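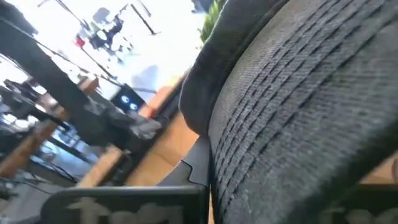

Denim
by Oriana Benítez, updated January

Denim is a hard-wearing cotton cloth in a twill weave. Warp threads dyed, weft left white – so the inside looks paler. Name usually traced to Nîmes in France. Used for trousers, jackets, bags, hats.

Fading
Indigo sits mostly on the outside of the yarn and rubs off with wear. Seams and folds go first. Mills also fade cloth on purpose, with stones or enzymes.
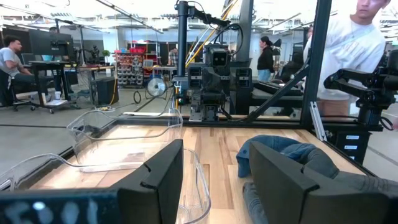
Washed denim
Softer, duller colours, greys and greens as well as blue. Overdyeing is common. Caps are often made up first and washed after,
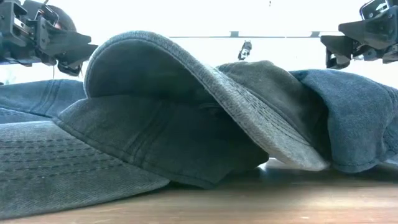
which gives the stiching its puckered look. Heavier cloth takes longer to soften. Wash cold, inside out, dry flat. Shrinkage varies alot between mills.

Related articles
Twill
Indigo dye
Estau (mill town)
Ghaffari loom

Comments (2)

Nurnora: Any weights? My old jacket is 7 oz and hardly counts as denim.

Vastness: Good but short. Selvedge needs its own section – the narrow looms get no mention at all.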